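Workshop diary > Small robot > Finger care

Sep 12, 2022

Since July I look after the small arm on the white table at Adside, and I want to write down how I do it before I forget. The fingers came from Fammont with a paper of 2 pages, which explains the mounting but says almost nothing about cleaning.

Every morning I first close the fingers with nothing between them and look at the seam. If the tips meet, I go on. If one tip stands higher, I make a note and check again after six closings – often it is only the screw. After that I look over the table for red marks. Near the container there are always some small ones, and I don't want them on the black tips.

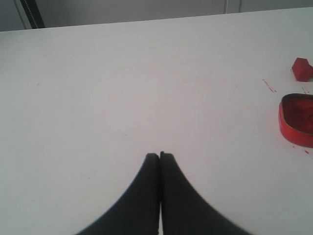
Cleaning the tips

I use a soft cloth, a little damp, and wipe from the base to the tip. No alcohol, it made my old pair from Dumton dull. The counter stood at 439 closings today, so the screws get their turn tomorrow.

Contact | © Chauke workshop notes | Back to top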